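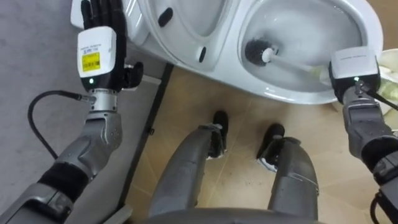
How often should a household toilet be brushed? Every 2 days, under the rim first, with the seat and lid up.

Most cleaning advice starts with the product. I think it should start with the brush and with the time spent using it. A bowl cleaner loosens scale and stain; the bristles remove them. If the brushing lasts five seconds, the choice of cleaner hardly matters.

My own practice is 30 seconds of brushing per bowl. The rim channel takes half of that, as the rinse holes sit there and scale builds up around them first. The wall comes next, then the waterline, then the outlet. Working downward keeps loosened dirt moving toward the drain.

Round-headed brushes remain the best general design. A dense head reaches the curve of the wall at any angle and still fits the outlet. The flat silicone paddles sold by Hornine and Orkent rinse clean faster, but they skim over scale. I used an Orkent paddle until August last year and went back to bristles when a grey ring had formed at the waterline.

The seat deserves more attention than it gets. Left down, it hides the rim and catches splashes on its underside. Lift both seat and lid, wipe the hinges, and leave them up until the brushing is done. Slow-close hinges that will not stay upright are a poor feature in a small bathroom. The Barros unit in our upstairs bathroom has them, and I would not buy it again.

Storage is the weak point of nearly every brush set. A closed holder traps water. Clamp the handle under the seat over the bowl, let the head drip for ten minutes, then put it away. Cestevex makes a vented holder in a dull colour, and it does the job.

7/17/26

1675 shares
30 comments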